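Sullmont Household Storage Survey: read this first

A table of answers on where people keep things at home: keys, batteries, string, old letters. Compiled by Seema Awasthi and Brijesh Bhatt. Last changed 24/09/2020.

What is in it

There are 667 rows, one per household reply, and 29 columns. Most columns hold free text typed exactly as written, spelling and all. Four hold yes or no answers, and I would trust those least. People say yes to "do you know what is in your bottom drawer?" far more often than I can believe.

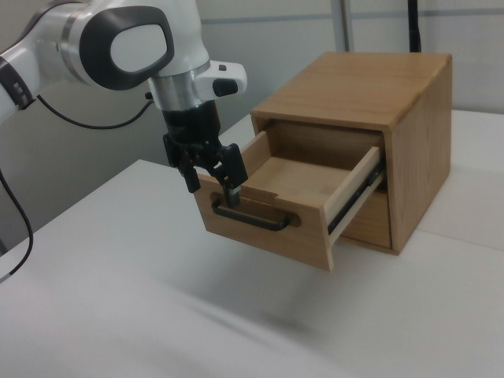
Replies came in by post and through a form on the Zundeck site. The postal ones are longer and ruder. Pallavi Solanki typed them up in August and marked unreadable words with a question mark, so a question mark in column 16 may be hers or the writer's – we can't tell which.

Known problems

"Drawer" and "cabinet" were never defined. Fedir Tkachuk wanted to merge them afterwards. I was against it and they are still separate.

Tidy people like filling in forms about tidiness. Any average taken from this table describes them and says little about Sullmont.

Around 16 replies look like the same person using different pens. They have been left in and flagged "dup?". 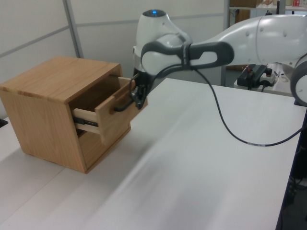
Using it

Free to copy. Please don't quote it as proof that anybody is getting tidier or messier, as we asked only once. Corrections go to Houda El Fassi, with the row number.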